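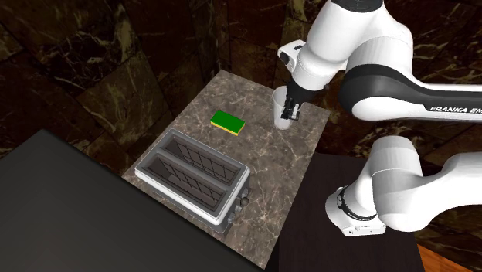
What do we need to order before the real arm goes in at Grustetgate?

A bench plate, spare fingertips, a second emergency stop and a workstation with a decent graphics card. The arm itself is already on the capital list and isn't part of this request.

September 2022

Notes from going through the budget with Ehsan Sethi.

**Simulation first.** The kitchen task set stays as it is until the hardware lands: cup, sponge, toaster, marble counter. All of it runs with the Franka model and the parallel gripper. The cup is the useful one for buying decisions, as the upper rim grasp is where we argue about fingertip shape. The sponge tells us little about fingers. The toaster is there as an obstacle and we don't plan to buy one until the cup task transfers.

**Fingertips.** Livum quote for moulded silicone pads, minimum order 50. Too many, but the next price break down is single pieces and those cost more in total once we have worn through a few sets. Ehsan wants to print our own in flexible filament. I would do both: print for shape trials, order when the shape is fixed. Put the 50 on the list as a line that can be struck out.

**Bench.** Brellberg can supply the steel plate drilled to our pattern. Lead time 93 days from drawing approval, so the drawing has to go out first and everything else can wait. Still to settle on the drawing:

- which side of the worktop the base sits on. In sim the arm comes in from the right and the elbow ends up low, next to the cabinet. Check clearance there with real cable runs, which the model doesn't have.
- height of plate relative to worktop
- whether the cabinet stays or is replaced by open framing

**Workstation.** Mbeki offered two builds. The cheaper one has enough memory for training but not for rendering at the same time. We render all day. Dearer one, unless finance objects.

**Emergency stop.** Two in total, one at the desk and one at the door. Cable length to the door not measured yet.

**Not buying this year:** force sensor at the wrist, second camera, anything with wheels. Revisit in February when the maintenance money is known.

Props can come out of consumables. Translucent cups need a separate test before we buy a box, because depth sensing on clear plastic is poor and the sim doesn't reproduce the fault. If they fail, use opaque ones and change the sim to match.

Open: VAT treatment of the plate. Ehsan to ask.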